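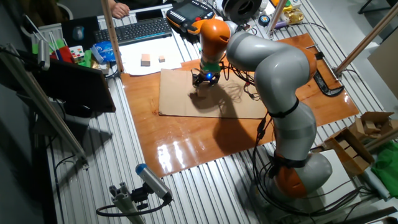 Small wooden blocks on the big table, with the cardboard and the white paper down.

Newsletter > Spring > Around the Table

Cardboard, paper and a box of little blocks

5 April 2019

Hello again, and thank you to everyone who wrote back after the last letter, even the ones who only wanted to know when the parking lot at Lanard would be finished (I don't know, and I have asked). I had planned to use my space this time for the shelf labels, which I still think deserve a page of their own, but I keep being asked about the blocks and about what we put under them, so the labels can wait for the next letter and you can have the blocks.

If you have been to the shared room at Lanard in the last year, you have handled them. They are plain wooden blocks, light tan, with no paint and no letters, and they live in a shallow box that used to hold ceramic tile samples. The first batch came from the offcut bin at the Didenko lumber yard. A few of us spent a long and very pleasant afternoon last September sanding the edges down and arguing about how round a corner can get before a cube stops looking like a cube. My own view was "not very," and I was outvoted, and I have come around since then. The softened ones are much nicer to hold.

They are not all one size, and I would like to stick up for that. It would be easy enough to ask for a set cut exactly alike, and it was suggested more than once over the winter. But put a slightly larger block next to a smaller one on a clean sheet of paper and you find yourself really looking at them, at the grain and the faces and the difference between the two. With a matched set I stop looking after a minute or so. People use them for all sorts of things in that room – as spacers, as test pieces, as something to draw, as something to set down and pick up again forty ways while they think – and a bit of variety suits nearly all of it.

Now, the cardboard. I have had more questions about the cardboard than about anything else in the room, which surprised me at first and doesn't any longer.

The table itself has a slatted aluminum top. It is a wonderful table, solid as anything, and you can fix things to it wherever you like, but it is a poor place to set down something small. Blocks sit across the gaps at funny angles, pencils roll into the slots, and I once spent most of a lunch break getting a washer out of one with a bent paper clip. So the middle of the table got the big wooden board, the glossy orange-brown one, and that took care of the gaps very nicely. I love that board. It has a warm color that cheers up the whole end of the room.

It is also extremely shiny. The ceiling lights come back at you along the front edge in bright white patches, and if you are trying to look closely at a small pale object you end up leaning and squinting and moving your chair. We talked for a while about taking the finish down with a scuffing pad. Somebody brought in a sample can of a matte coating from Jelteck, and we tried it on a scrap, and it was fine, if a little gray. I could not bring myself to do it to the real board. A flat piece of brown cardboard on top did the same job in two seconds and cost us a box we were about to throw out.

Since then the cardboard has become a fixture. It is dull in the best way. A light block stands out against it, the shadows fall cleanly, and a block put down on it makes a soft little tap in place of that hard knock you get on bare wood. (If you have ever worked at the far end of the room while somebody stacked and unstacked blocks on a hard surface for an hour, you will know why I bring up the noise!)

A few things I have learned about it, for those of you setting up something like this at home or in your own shop:

Use one flat face from a big box and stay away from the folds. A crease will tip a small block every time.

Look at both sides before you choose. One is nearly always cleaner, and printing on the top side is distracting.

Cut it a good bit smaller than whatever is under it. I like to see wood all the way around, and it gives you somewhere to rest your hands.

Don't tape it down right away. Live with it for a few days and let it drift to where people want it. Ours moved a surprising distance from where I first put it, and I had been very sure of myself.

Change it when it gets soft. Ours lasts a couple of months, and the old one goes to the gluing corner, where it has a second life and a much messier one.

Then there is the white paper, which sits beyond the cardboard toward the back. That began as a resting place. You would be working with one block on the cardboard and want the others out of your way but still in view, and they kept ending up behind the keyboard or under somebody's elbow. A plain sheet of paper laid flat fixed it. Blocks you are using go on the brown, blocks that are waiting go on the white, and I have never had to explain it to a newcomer more than once. Children pick it up without any explaining whatever. You can also write on the paper, of course, and people do, so please take a fresh sheet when you begin and leave one down when you go.

I would gently ask that we keep the number of blocks out at one time fairly small. The box holds up to 30, and I do understand the temptation to tip the whole lot out, having done it myself on the very first day. But with everything out at once the paper disappears, the cardboard disappears, and we are back to blocks sliding about on the shiny board. Three or four is plenty for most of what goes on there. Take more if you are building, and count on your own patience when it comes to putting them away.

Which leads me, a little reluctantly, to the back edge.

I know how it happens. The back edge of a table is where things land. There is a keyboard back there that needs to be there, and there are things people reach for all day, and then there is the rest of it – a bottle with a green label, a little round blue and yellow container, a crumpled gold and white package, a black spool – and before long the whole back of the table is a kind of second shelf. I am not scolding. My own things have spent entire weeks back there. But when you finish for the day, would you take a look along that edge and carry away one or two things, whether or not they are yours? The bin by the door takes wrappers. Bottles go on the tray with their labels facing out. Spools have a peg now, a proper one, and it can take more than we have hung on it so far.

The Rubik's cube can stay where it is on the shelf. Several of you have asked whether it belongs to the room and the answer is that it does now. I have noticed that it is never in the same state twice, and I have also noticed that it is never solved, and I would be delighted to hear from anyone who can manage it. The colors do a lot for that corner, what with all the plain wood and brown paper we go in for, and I am fond of having one cube in the place that isn't tan.

A word about looking after the blocks themselves. They need very little. Wipe them with a dry cloth if they pick up dust from the cardboard, and if one gets a pencil mark, a few strokes of fine sandpaper along the grain will clear it. Please don't oil them. We tried oil on 2 of the early ones and they came up a lovely deep color, and then they left faint square marks on every sheet of paper we set them on for a month. I kept both and they hold my window open at home, and very well too.

If a block gets chipped, leave it in the saucer beside the box and I will see to it. If one goes missing, check the slots in the table first, then the bottom of your bag, then the space under the board, where I found a block, a dime and the good eraser all in one morning.

We are getting low on the smaller size, and I have asked at Didenko whether we might have another look through the offcut bin. If the answer is yes there will be a second sanding afternoon, with coffee, and with the same argument about corners, I expect. The folks from the Torko toy-making group have offered to lend us their good sanding blocks and I have already said yes on everybody's behalf. Bring an apron and something to sit on if you are particular about chairs. The stools have not improved.

And if you have a large, clean, flat box at home that you were going to break down for recycling, please think of us first. Appliance boxes are wonderful. Leave them just inside the door, standing up, and I will cut them to size.

928 shares
12 comments

Previous letter | Next letter | All letters | Contact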